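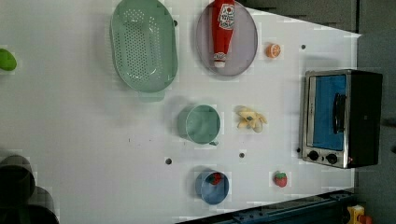

Toy kitchen pieces on a white tabletop, with the colander at the left.

Clirkora: a little collection of soundtrack songs

Hello, and welcome! Clirkora is a list of 804 songs written for family films and cartoons, with the people who wrote each one and the singer heard on the finished soundtrack (who, as you'll know if you collect these things, is quite often somebody else entirely).

Kiran Bansal and I began it over a long May of listening to demos, and Shanti Dhillon has since checked 700 of the entries against the printed album notes. The rest are marked "unchecked", so do please treat them kindly.

What's in the folder

songs.csv: one row per song, 7 columns
writers.csv: writers' names, with the spellings they prefer
notes.txt: odds and ends, mostly mine

There is no audio and there are no lyrics, I'm afraid. Where a song exists as both a demo and a film version, you'll find 2 rows sharing one song number.

Corrections are very welcome indeed! Send them to Yevhen Hrynyshyn, who looks after the Geltenholm copy, and tell him which album you were reading from.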